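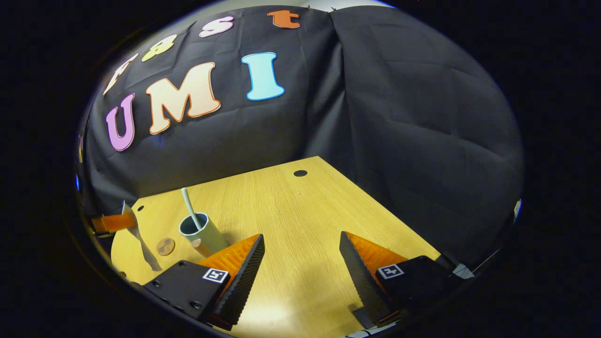

## 4. Hanging your Mersha backdrop

Now for the fun part! By this point the stand is built and the feet are locked (if they aren't, go back to section 3, it only takes a minute). You'll hang the cloth, smooth it out and put your letters on. Once you've done it a couple of times you'll be able to dress a party table or a craft fair booth before your coffee gets cold.

**You will need**

- the Mersha cloth, 65 inches wide
- the crossbar from bag B
- 6 spring clips
- your letters, and the Jarkulstead fabric tabs that came with them

### Hanging the cloth

1. Lower both uprights to the first notch. It's so much easier to work at waist height.
2. Find the wide hem, the one with the open ends, and feed the crossbar through it.
3. Seat the crossbar on the uprights and turn each knob until it clicks.
4. Spread the cloth along the bar and clip it, 3 clips to a side, starting at the outside.
5. Raise the uprights one notch at a time, switching sides as you go.

> **Caution:** Do not raise one side all the way first. The bar can slip out of its seat and come down on your hands.

**Note:** A new cloth will have fold lines. Hang it overnight, or steam it from the back on low. Soft folds look lovely under a lamp, so don't feel you have to chase every last one.

### Adding letters

6. Lay the whole word out on the floor before you stick anything. Mixed colors are great here, and so are mixed sizes!
7. Press one tab onto the back of each small letter. Large letters take two, one high and one low.
8. Start with the middle letter and work outward, pressing each one flat for a slow count of 3.
9. Step back to the far side of the room and check your spacing. The tabs peel off and stick again, so move things as much as you like.

> **Caution:** Never iron the cloth with tabs on it. The glue melts into the weave and won't wash out.

Replacement tabs are sold in the Modville and Kurkden shops. Ask for part 3000.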